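Home | Jobs | Our Bakery | Contact

Reading time: 1 min

Wonetti is looking for a morning baker

We are a small bakery in Heiskanen and we search for one more person for the early shift, starting in October. Work begins at 4 a.m. and you are free before noon. You will make rye bread and buns, 42 hours a week.
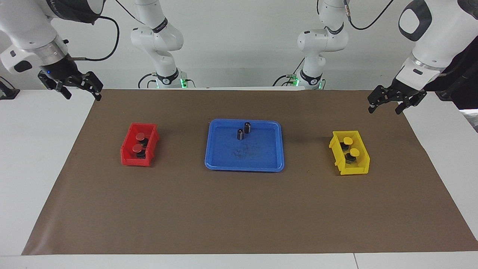

Experience with sourdough is welcome – but we can also teach you. It is important that you can lift 50 pounds and that you like to get up early. Every day you take home a bread.

Please send a short letter to our office, Wamell Street 43, or bring it to the shop.

© Wonetti Bakery | Contact | Back to top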